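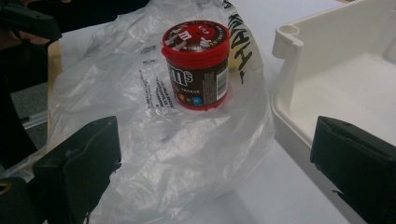 A small tub of M&M's, lid screwed on.

How are you feeling, on a scale of rain to sunshine?

Every morning before registration, pupils at Rocha College pick up a school tablet or their own phone and choose a weather symbol. Rain, drizzle, cloud, a bit of sun, full sun. Then the screen asks them why. They can tap a word (friends, home, sleep, exams, body, other) or type something, and then they are let through to the timetable for the day. If they don't choose, they can still get to the timetable, but it takes more taps, and their form tutor gets a note to say they skipped.

The weather symbols belong to Sitness, a wellbeing programme sold to secondary schools by a company called Getex. The brochure says it "gives every young person a voice". I have read the brochure several times, and the handbook for staff, and the slides shown to parents in May, and I still couldn't tell you who is meant to be listening.

I should say where I'm coming from. I don't think teenagers are making it up. I've spent a good part of my working life in youth clubs and school corridors, and anyone who has done the same knows that some of them are having a dreadful time. Waiting lists for proper help are long. Teachers are worried and parents are worried, and when people are worried they will buy things. My doubt is about what's being bought.

What the numbers say

Getex has one big number and it uses it a lot. After two terms of Sitness in a group of schools, it says, pupils' average mood had gone up. The claim is on the front of the brochure with an arrow next to it.

I asked for the report behind the arrow and, to be fair to the company, it sent it to me the same afternoon. It covers 254 pupils who filled in the full survey at the start and again at the end. It doesn't say how many filled it in at the start and then stopped. I asked about that as well and was told the figure "wasn't held in that form".

It matters quite a lot. Think about which pupils are likely to be missing in June. The ones who have left, the ones who are off school, the ones who are in school but have had enough of being asked. If the unhappiest young people drop out of a survey, the average goes up, and not one of them has to feel any better for it to happen.

There was no comparison group either. The first survey was done in the dark part of the year and the second when the evenings were long and the exams were over for most of them. I would expect my own weather symbol to improve under those conditions.

Then there is the survey itself, which has 36 questions. I sat down and did it with a cup of tea, and by the time I got to the third page I was ticking the middle box for everything. One question asked whether I "usually feel connected". To what? A fourteen-year-old I know through a drama group said she puts sun every day because if you put rain you have to go and talk to somebody, and it's always in maths, and then everyone wants to know where you've been. Her friend puts rain for exactly the same reason. He doesn't like maths.

That is a small joke between two kids, but it's also the data. It goes up to a dashboard as a coloured square and somebody in an office looks at it and thinks they know something.

The trouble with asking

People who like these programmes tend to say there's no harm in asking. I used to say it too. I'm less sure now.

Part of my doubt is simple. If you ask a young person how they are, you're making a promise. You're saying that if the answer is bad, you will do something about it. A good youth worker knows this and only asks when there is time to hear the answer. A tablet asks at twenty to nine in the morning, with the bell about to go.

The staff handbook has a page on what to do when a pupil chooses rain several days running. The tutor should "open a supportive conversation". It doesn't say when. Tutors at Rocha have a form group to register, notices to read out, and uniform to check. One told me she tries to catch people on the stairs. She has had some good conversations on those stairs, she said, and she'd had them before Sitness came along, because she could see who had been crying.

The other part is harder to pin down. Being asked about your feelings every day might help some people to notice them, and it might teach others to go looking for something wrong. There have been plenty of arguments among researchers about whether mental health lessons given to whole classes do much good, and some of the results have been flat or a little worse than flat. I'm not going to pretend I can settle that. But I do notice that the Getex brochure doesn't mention the argument at all. A drug company that left it out would be told off.

Where does it all go?

I had assumed the daily answers were wiped at the end of the year. They aren't, or at least not at Rocha, where the contract lets the school keep them until a pupil leaves. Heads of year can see the weather. They can also see the tapped word. What a pupil types is "visible to trained staff", and when I asked how long the training lasts, I was told it was an online module that most people finish in a lunch break.

So a boy who types something about his parents' marriage in year eight might have it sitting there, next to his attendance, when he is picking his sixth form subjects. Nothing terrible may come of it. I would still like somebody to have told him.

The pupil guide does say that answers are "confidential within the school community". I read that sentence out to a group of teenagers and asked what it meant. Most thought it meant private. One thought it meant that other pupils could see it, and had been putting sun ever since she read it. I can't say she was silly to think so.

A rival, and more of the same

Getex isn't on its own. Anura, which started out selling sleep advice to adults, now has a version for schools and has been offering it free for the first year. Its idea is that you don't ask young people anything. You look at how they use their school devices, how late they log on, how long they take to start a piece of work, and the software tells you who may be struggling.

I can see why that tempts a tired head teacher. No form to fill in, no taps, no arguments about maths. But the pupil who logs on at midnight may be unhappy, or may share a bedroom with a small brother and only get peace once he's asleep. The school wouldn't know which without talking to them, and we are back on the stairs.

I asked Anura what share of the pupils it flags are found to need help. The reply spoke warmly about early signals. It didn't have a number in it.

What they asked for

Before Sitness was brought in, the student council at Rocha was asked to write down what would make school life easier. I've seen the list. It's on lined paper and it is not very exciting.

They wanted the toilets by the sports hall unlocked at break. They wanted somewhere indoors to eat when it rains. They wanted the counsellor, who comes in for 2 days a week, to be there more often, and they wanted her room moved, as you currently have to walk past the staff room window to reach it and everyone can see you going. Somebody had added, in green pen, that it would be nice if teachers said hello.

The toilets have been unlocked. The counsellor still comes on the same days, in the same room. I was told there isn't money for more of her time, and when I asked whether the money for Sitness could have paid for some, I was told that it came out of a different budget. I'm sure it did. It nearly always does.

None of this makes the people involved villains. The deputy head who signed the contract showed me round for most of a morning and was plainly fond of the place and of the kids in it. She had a story about a girl who typed something frightening one day last winter, and who was home safe with her family that evening with an appointment booked. She believes the app did that. Perhaps it did, and if so I'm glad, and I wouldn't want to be the person telling that family it wasn't worth the money.

I asked what would have happened the year before. She thought about it for a while, and said the girl might have told her tutor. Or she might not have told anyone.

The contract with Getex is up for renewal, and the school has been offered a lower price if it signs early. I asked whether pupils would be consulted this time. There will be a question about it, I was told, in the survey.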